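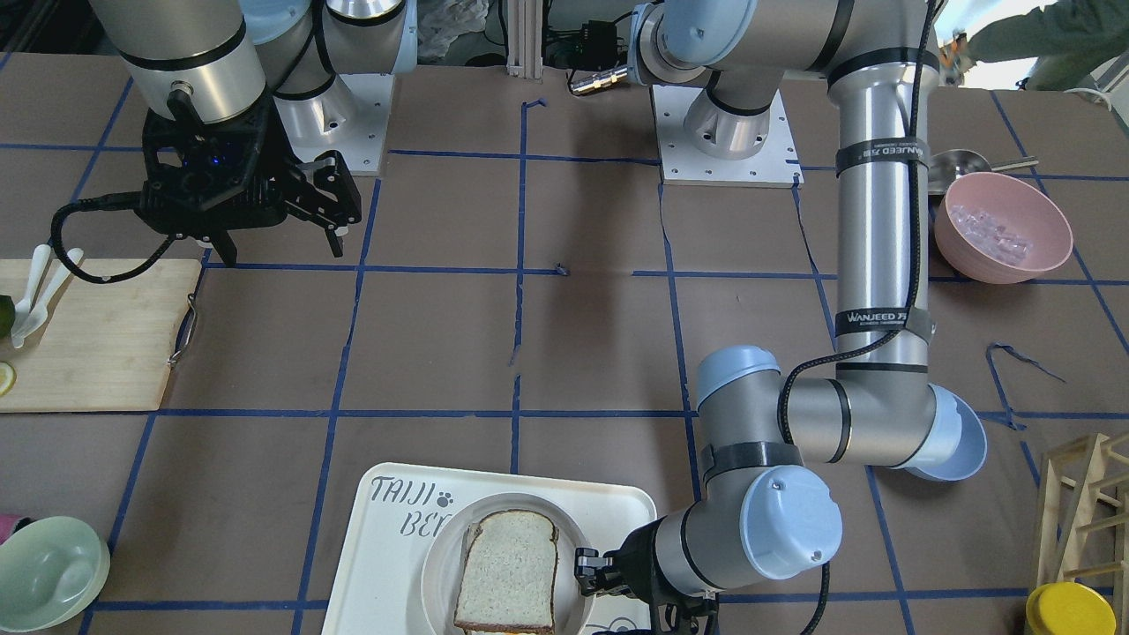
Breakfast hands wanted, September start

Bruronmont is looking for four people to plate egg on toast, pour tea and put everything back where it came from. Shifts run five hours. You will slice bread, lemons and the occasional avocado, and you will care which way the tray faces.

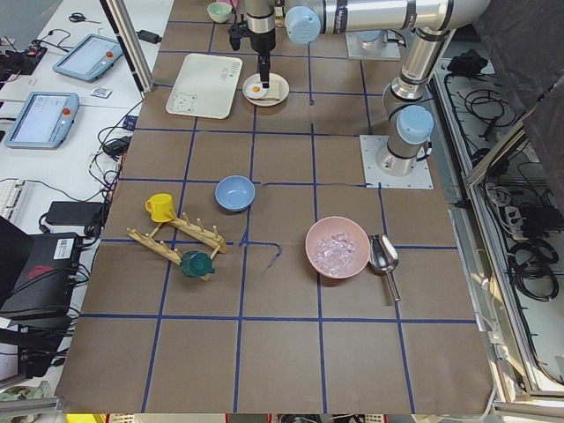
Ekgate asked whether washing up counts as part of the shift. It does, and it is paid at the same rate as the eggs.

What we want: steady hands, clean sleeves and no strong views on pastel crockery. Restaurant experience is fine but may be held against you – our portions are small and our pace is smaller.
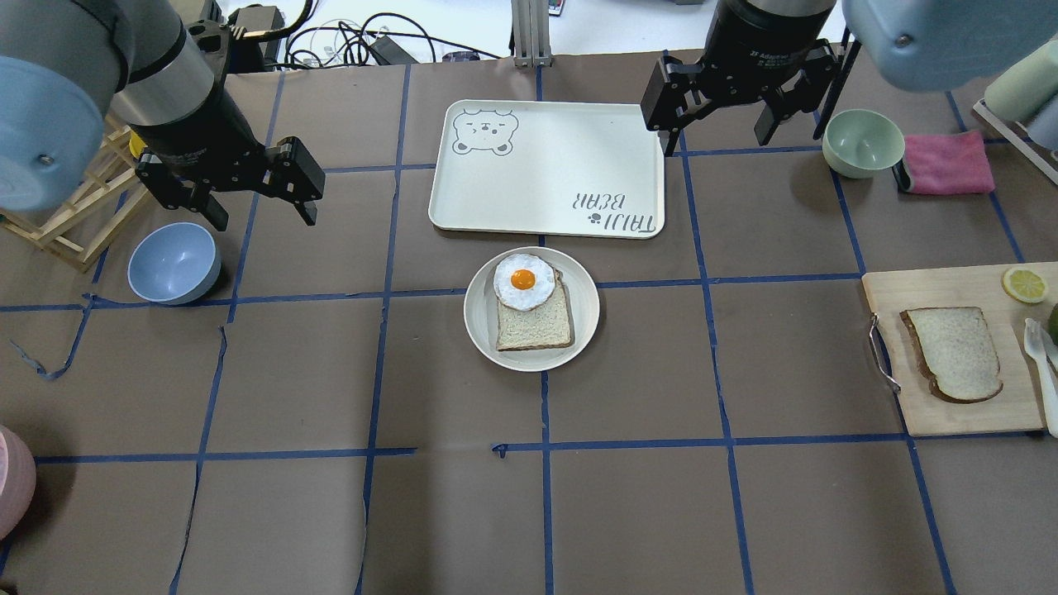
Tea is included, toast within reason. Training takes four mornings, most of the last one spent on stacking bowls and folding cloths. Vegans are welcome, though they should know about the eggs.

To apply, write a few lines to the Brustent desk by 2019-07-02 and tell us how you like your toast. 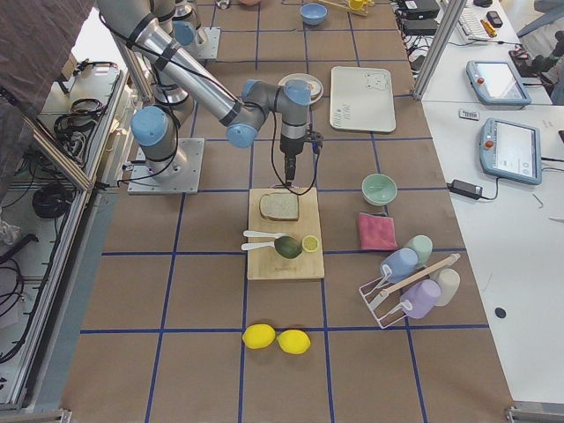

Lemons, avocado and mugs at Bruronmont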